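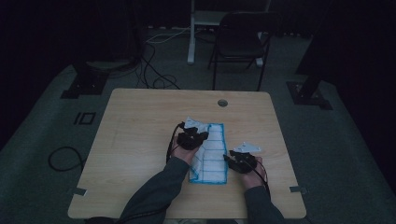
Figure 5. A white cloth with a blue border and a grid of faint blue lines, one corner folded over in the left hand.

4.2 Drying time and weave

Cotton cloths sold for kitchen use differ mainly in weave, weight and edge finish. The Caputo and Sillari cloths were bought at retail and washed before any measurement to remove sizing. The Zutemis cloths came unwashed from the mill and went through the same wash. Checked and gridded patterns (see Figure 5 for the general type) were treated as plain weave unless the colored yarn was thicker than the ground yarn.

Water uptake was measured by weight. Each cloth was soaked, hung from one short side until dripping stopped, and weighed. Mean uptake was 1,104 g per 1,000 g of dry cloth for the waffle weave and 835 g for the plain weave. The terry samples were left out of this comparison because loop height varied too much within a single cloth.

Drying followed the usual two-stage pattern. Weight fell at a nearly steady rate at first, then slowed once the surface yarns were dry and the remaining water had to move out of the yarn cores. Hems stayed damp longest in all three weaves. A doubled hem holds more water per unit of exposed area than the body of the cloth, and the stitching presses the layers together. Trimming the hems from a subset of Sillari cloths shortened the second stage but left the first unchanged.

The model in Section 3 treats the cloth as a uniform sheet and therefore predicts an early end to drying. Adding a separate term for the border, fitted on the Wenero room data collected in May, removed most of the error for plain weave. The fit for waffle weave remained poor at low airflow, where air trapped in the cells appears to limit the rate.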